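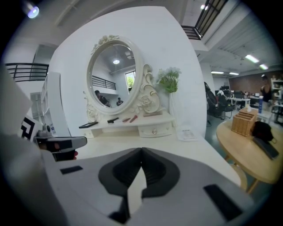 A white dressing table and its carved oval mirror.

The estimate for my back deck ran to two pages, and the second was mostly adjectives. The boards would be "heirloom grade." The fasteners were "hidden for life." Down at the bottom, in type I had to hold up to the kitchen light, it said that fading, cupping, surface mold and "normal seasonal movement" were not defects.

I have spent a good part of this year listening to people sell decks, and I have come away less sure of the product than when I started. Wood used to be the thing you were warned about. It splinters, it grays, it wants stain every couple of summers. Composite was supposed to end all that, and the showrooms still talk as though it has.

Take Meltetti, whose boards were in three of the four quotes I collected. The brochure promises a surface that "never asks for anything." The care sheet, which you get after you sign, asks for a wash in spring and another in fall, no rubber mats, no metal shovels, and a shade cloth over any stretch that catches glare from a window. That is a fair amount of asking. A cedar deck wants more, sure, but the gap is smaller than the price gap.

Stillia sells a board that costs less and says less. I liked it for that until I read the warranty. It covers 50 years on the material. It doesn't cover labor, it drops to a sliding scale after the first owner sells, and it's void if the joists sit farther apart than the chart allows. The installer who quoted me Stillia had drawn the joists farther apart than the chart allows. When I pointed to it he said everybody does it that way. Maybe everybody does. I would still like to know who pays when the board sags.

The crews are where the money goes, and where the sales talk gets thinnest. Kuipers, the biggest outfit in my county, advertises "certified installers" on the side of every truck. I asked what the certificate was. It's a morning class, given by the company, with lunch. There may be wonderful carpenters on those trucks. The certificate doesn't tell me so, and the salesman couldn't say which crew I would get or whether they were employees.

Edavus, a smaller firm, wanted a fee of $200 before anyone would come out and measure. I was ready to be annoyed. Then the measuring took most of a morning, and the person doing it went under the old deck with a flashlight and found that the ledger board was held to the house with nails. None of the free estimates mentioned the ledger. A ledger that lets go is how decks come down with people on them, and three companies had been happy to talk about color.

I don't want to make Edavus the hero. Their quote was over $801 higher than the next one, the start date moved twice in a phone call, and they use the word "sanctuary" on the home page. The drawing, though, showed bolts, flashing and footing depth, and I could take it to the building office and have someone check it.

Some questions I now ask before the samples come out of the bag. Who pulls the permit, and in whose name? What goes behind the ledger? Can I have the full warranty today, along with the care sheet? Will you write the joist spacing on the contract? One company stopped returning my calls after the last of those, so I crossed it off the list.

As for reviews, I read plenty of them, and nearly all were written the week the job finished. Any deck looks good that week. What I wanted was the opinion of someone five winters in, and the only way I found to get it was to ask each firm for an address from back then and go knock. Two firms gave me one. One of those decks was lovely. The other had a soft spot by the stairs, and the owner had been waiting since November for a call back.

My old deck is still up, with bolts in it now. I haven't signed anything.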